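4. The open day at Hostthorpe

4.1 Why we took the bench to the public

Most of what we know about the two-arm bench comes from people who already like robots. The Hostthorpe open day in September gave us a different crowd: 464 people came through the hall between ten and four, and 122 of them stopped at our bench long enough to fill in a card. We had hoped for half that. Families, retired fitters, a whole netball team still in uniform – they all wanted to know what the arms were for, and they asked better questions than we did at our own planning meetings.

We chose a plain task on purpose. Two arms, one on each side of the bench, work together on a shallow white tray. Rosemarie Sauerland ran the morning sessions and Lindsay Ashby ran the afternoon ones, and both kept to the same short talk so that the cards could be compared. Visitors could stand as close as the rope allowed and had a clear line of sight to both grippers. 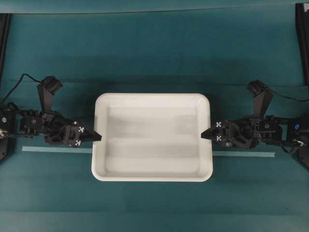

Figure 4. The tray between the two arms, with a fingertip at each side of the rim.

4.2 What visitors watched for

We expected the children to look at the arms and the adults to look at the screens. It was closer to the other way round. Younger visitors were fascinated by the camera views and quickly worked out which view belonged to which arm. Adults tended to crouch at bench height and stare at the fingertips, and several said they had not realised how much of the job was in the approach.

The tray drew more comment than any other item on the cards. It is an ordinary shape that people feel they could pick up without thinking, and that made the difficulty easy to talk about. One visitor, a former packer at the Porine cannery, gave us a wonderful account of how she used to judge the balance of a load by the feel of the near edge. We have since added a question on touch to the card.
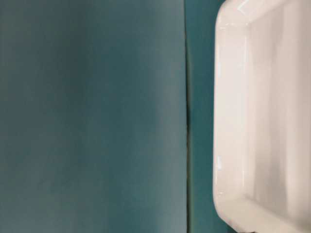 She also raised the matter of pace, which came up on many other cards. Visitors wanted to know whether the arms were slow because they had to be or because we had told them to be. The answer on the day was the second: we ran the Serkora controller in its 200 millisecond mode, well inside what it can do, so that people could follow each move and call out what they thought would come next. The calling out was not planned. It started with a group of children in the first hour and by lunch we were leaving pauses for it.

4.3 The view from the wrist

The wrist views were put up on a large screen behind the bench. Lindsay Ashby would ask the crowd to guess, from the screen alone, how the tray was lying on the bench, then invite them to look down and check. Shiny white plastic makes this a fair test of anyone's eyes. Glare and reflections pull attention away from the rim, and people argued happily over which line was the edge and which was only light. 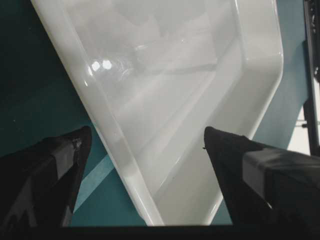

Figure 5. Wrist view of the tray between open fingers. Note the reflections on the tray floor.

This exercise did more to explain our vision work than any poster we have made. After it, visitors spoke of glare, edges and angles in their own words, and the McPhee score (our 3 point scale for how well a visitor can retell the task) was highest among those who had joined in the guessing. We would gladly give the whole of next year's talk over to it. 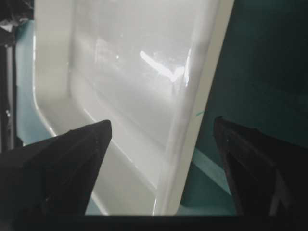 Page last modified: September, 4:10 pm

4.4 Limits

The cards were filled in by people who chose to stop, so they favour the curious. Morning and afternoon sessions also had different presenters, and although the talk was the same, the banter was not. We did not record ages, and our remarks on younger and older visitors rest on notes made by the two presenters during the day. A second visit is planned, with the bench moved nearer the door and the guessing exercise run at every session.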